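Soft Toys and Dust: Project Report
15 August 2020

We wanted to know if washing soft toys at home removes the dust they collect. In June we asked 20 households in Urnel to wash one plush toy at 100 degrees Fahrenheit and tape-test it before and after.
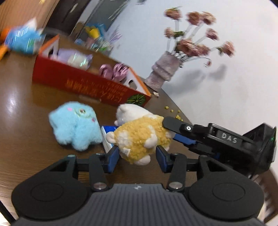
Two parents replied that they would never machine wash a favorite toy, as the stuffing clumps. We let them wash by hand.

Tape from machine-washed toys had less lint. Hand-washed toys changed little. Drying took up to 2 days.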